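October 11, 2026

Adhesive shelf life, continued. Picked up from the September page.

Opened the second can of the Bokiveo two-part today. The first can is down to the last inch and has started to skin over at the rim, so I marked it for scrap fits only. The new can pours thinner. Same batch number on the lid, so the difference is probably storage. The old one sat near the window from spring on, and the new one stayed in the cabinet.

Mixed 60 g by weight, resin first, then hardener, stirred with a flat stick for the full time on the label. Less foam than last time. Let it stand before spreading. Lap joints on the birch strips, clamped in pairs, light squeeze-out wiped with a dry rag. I stopped using solvent on the wipe after the September set came out with weak edges. No proof the solvent did it, but I don't want it in the mix.

Hung the first cured pair from the September set on the pull rig before lunch. It held at 500 N and let go at 3,645 N. The break was mostly in the wood, with a strip of bare glue line along one side where the clamp had been sitting crooked. That is my fault and not the can's. I have filed new flats on both clamp pads.

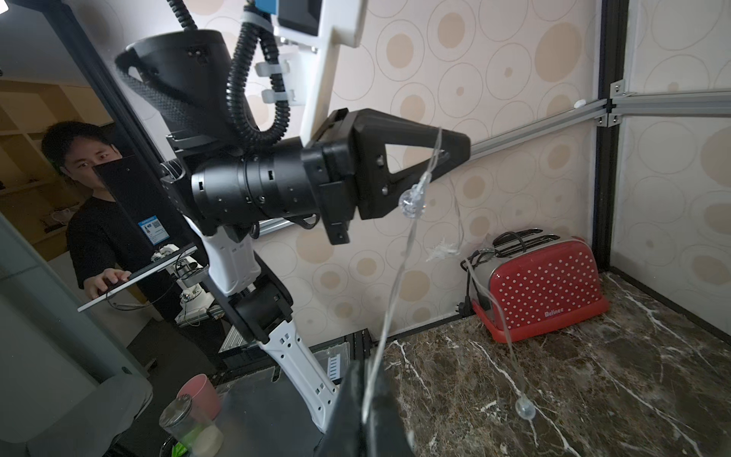
Vasilis Vidmar read the September page and thinks I am giving the window too much credit. His view is that the old can was opened and closed far more often, and that air did more harm than light. He would split one fresh can into jars, keep half of them sealed, and put a jar of each kind in both places. Fair point. I had been treating the two cans as if only the shelf was different.

Will do it his way with the next delivery from Hivico. Need small jars with metal lids. The plastic ones from Prondham go cloudy after a month and the lids creep loose.

Other things, so I don't lose them:

The shop scale drifts by 2 g when the heater is on. Moved it to the far bench and zeroed it again before the mix. Earlier mixes this fall may be slightly off in the hardener. I went back and put a pencil mark next to those rows.

Baoshan Li wants the birch offcuts when I am done, anything longer than a hand. They are in the crate under the bench.

The Gündøğdu rasp is dull on the flat side – round side still fine. Not worth sending out yet.

Clamps stay on overnight. Pull tests on today's strips after a full week, same speed setting as before.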